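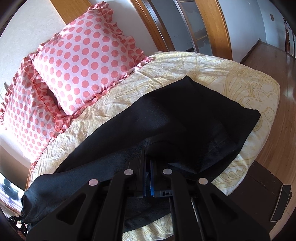
2025-01-05

Bedroom cloth set, second pass, and I'm really pleased with how this is coming together! The question for this round is whether a policy trained only on hand-held demonstrations can learn where to pinch a sheet of fabric when there's no obvious corner to go for. The black cloth on the paisley comforter is exactly the sort of thing I wanted more of: dark, slightly shiny fabric bunched under the jaws, creases running out from the pinch, and one long straight edge still readable against the cream. The old Polau labeller used to lose that edge completely whenever the background had a busy print. The new one (the Brophy branch) follows it most of the way, and I cheered out loud.

Where we are with numbers. 300 demos in total for this set, split over 5 rooms. 32 held back for testing, picked before any training so I can't fool myself. Everything else goes in, including the clumsy grabs. I was tempted to prune those and I'm glad I left them, more on that below.

Method, for whoever picks this up after me:
Pinch point is marked on the first image where the fabric bunches under the gripper, then carried backwards to the approach. We don't mark corners any more. The policy gets the wrist view and the jaw opening, nothing else. No depth. Cloth colour is jittered in training but the bedding underneath is left alone – I tried jittering both and it learnt to ignore prints altogether, which sounds good until the print is the cloth you want.

First run to 900 steps was a dud. Loss came down nicely and then the arm in the Skevadik rig closed on thin air a hand's width above the mattress, again and again. Spent far too long blaming the calibration. It was the jaw opening signal, one sample behind the images. Shifted it, retrained from scratch, same number of steps, and the very first try came down onto the cloth and lifted it. Lovely moment.

What I think is going on with the clumsy grabs: when they're in, the policy makes a second attempt after a miss, a little lower and a little further in from the edge. Without them it just hovers. I only have one training run of each, so this wants repeating with different seeds before anyone writes it on a slide. But the behaviour is so clear when you watch it that I'd put money on it.

Still bad:
– Sunlight. Strong light on pale bedding washes out and the predicted pinch point drifts towards the bright part. Pillows are the worst for this.
– Dark cloth near dark furniture. It will sometimes head for the furniture.
– Two layers. If the comforter itself is rumpled it pinches both and drags the lot. Might need a gentler close, or a small lift and check before the full pull.

Tried the lift and check quickly by hand on the Banden gripper before packing up. Close, raise a finger's width, look again, open if the print underneath has moved. Feels very promising, and it's cheap to add to the demos as we only need to pause for a moment mid-lift.

Next: rerun both versions with fresh seeds, record a small batch with the pause, and put the timing fix into the shared loader so it doesn't bite the towel set as well. Full comparison by March if the rig stays free. Test split stays locked until then, hands off please, mine included.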